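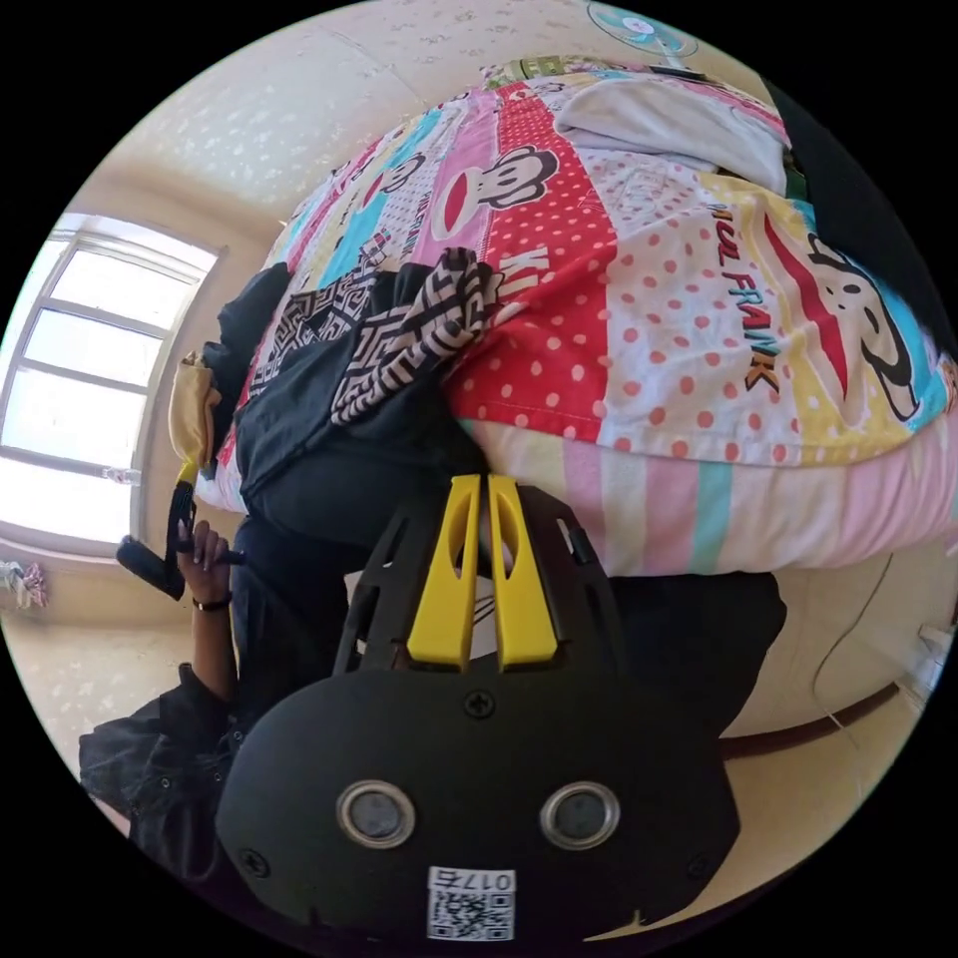 Last changed: 18 September 2022 (Maxine Rakena)

Boltorura Bedroom Damp Readings

Air temperature and relative humidity in children's bedrooms, one logger per room, with a short questionnaire on heating, airing and bedding. The readings were taken in April, over 28 nights. Release 3 replaces both earlier releases, which should not be mixed with it.

Contents

readings.csv — one row per room per ten minutes
rooms.csv — one row per room, with questionnaire answers
outdoor.csv — readings from the mast behind the Boltorura hall
notes.txt — free-text remarks from the household visits, names removed

Coverage

Loggers were placed in 229 rooms. Of these, 207 gave a complete run and are marked complete = 1 in rooms.csv. The rest are kept in the release with whatever they recorded. Most of the gaps come from loggers being moved to another room, which shows up as a step in temperature, usually in the daytime. Rooms used by more than one child are listed once. Rooms with no door, such as curtained-off ends of a larger room, were left out at the start.

Placement

Each logger (Kinska, indoor model) was fixed to an inside wall at the height of the mattress top, at arm's length from the bed and out of direct sun. Where furniture made this impossible the logger went on the nearest shelf, and placement is set to "shelf" in rooms.csv. Shelf readings run slightly dry against wall readings in the same house. No correction has been applied. A bunk was treated as a bed at the height of the lower mattress. 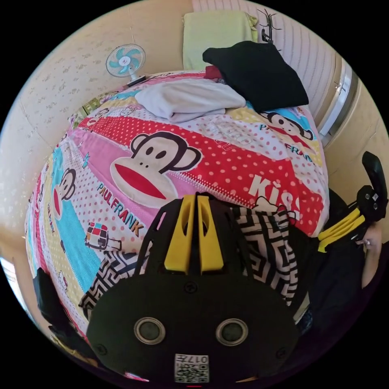

Fields in readings.csv

room_id: text, stable across all releases
time: local clock time, no daylight saving change falls in the run except the one in the first week, which is handled by the fold column
fold: 0 or 1, marks the repeated hour
temp_c: degrees Celsius, one decimal place
rh: relative humidity, per cent, whole number
flag: blank, M (moved), B (battery low), S (suspect)

Dew point is not supplied. Users who need it should work it out from temp_c and rh, and should say which formula they used — results differ enough at the damp end to matter when rooms are being ranked.

Fields in rooms.csv

Answers were given by an adult in the house on the day the logger was collected. heater_type and window_opened are coded; the code list is at the top of the file. The bedding field records the material of the sheet and the top cover as stated on the label, or "not known". It does not record pattern or colour. Cotton and cotton blend were one code in release 1 and are separate now.

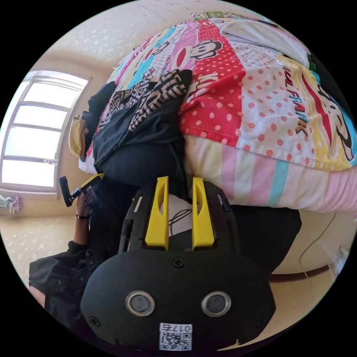
A top cover with no label was put down as "not known" even where the household was sure of the filling. This affects mostly home-made quilts and older blankets, so the field under-reports wool. Anyone comparing bedding with overnight humidity should drop the "not known" rows or treat them as their own group. Mattress type was asked in the same way and has the same weakness.

Known faults

The outdoor series has a gap on two nights when the mast lost power. Do not fill it from the nearest Nokix station, which sits on the ridge and reads colder.

A batch of loggers came back reading high above 90 per cent. These rows carry flag S. They are fit for saying that a room was damp and not for saying how damp.

The window_opened answers describe habit over the month and can't be matched to single nights.

Contact and use

Wiremu Paewai keeps the files. Free to reuse with credit to the Boltorura readings and the release number.

Comments

Glenys Tuhiwai
Is the fold column filled for the outdoor file as well? My join is doubling an hour.

Maxine Rakena
It is not. Outdoor is in standard time all the way through. I will add a line to the field list.

Ewan Tautahi
Code 4 under heater_type is missing from the list at the top of rooms.csv. I have taken it as heat pump.

Wiremu Paewai
Heat pump is correct.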